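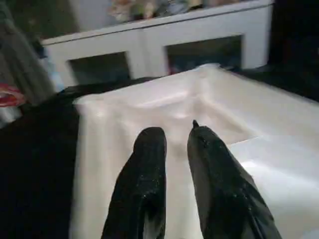

Quadrat size for creek frog and invertebrate counts -- Domdale reach

Home | Forums | Field Methods | Search | Log in

arwel_hughes
We run 20 quadrats per site at Domdale, one metre square. Ulport uses half-metre squares and records more mayfly families. Should we switch before July?

siltyboots
Smaller squares won't find more families on their own. Compare total area sampled first. 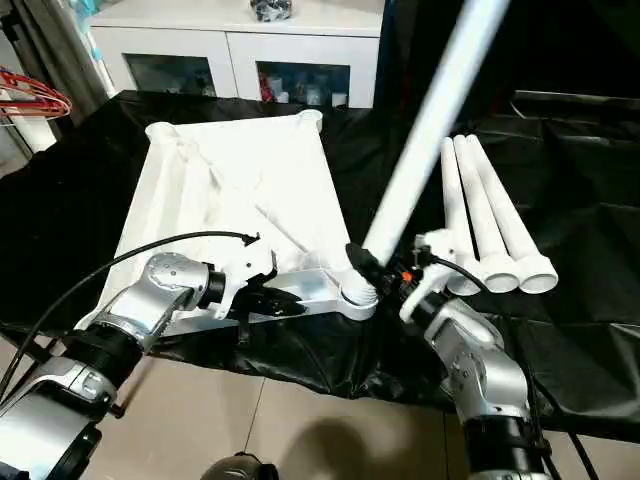
White plastic frame, pipe going into a corner socket.

Yi-an Ki
Disagree in part. On cobble, edge error matters less than patchiness. At Modstead we went to 26 small quadrats and the variance dropped.

siltyboots
Same observer both seasons?

Yi-an Ki
No. Fair point, two observers.
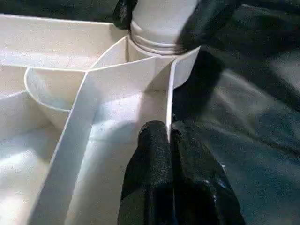
FIELD METHODS > SAMPLING DESIGN

arwel_hughes
Total area here is 20 square metres. Ulport's is eight. So they find more in less, which points to mesh size or sorting time.

MacLeish_reach
Check the mesh. Ours was torn until Wednesday.

siltyboots
Run both sizes side by side at one site and leave the rest alone. Otherwise you lose the series.

Tags: macroinvertebrates, quadrats, freshwater biodiversity

Contact moderators | Back to top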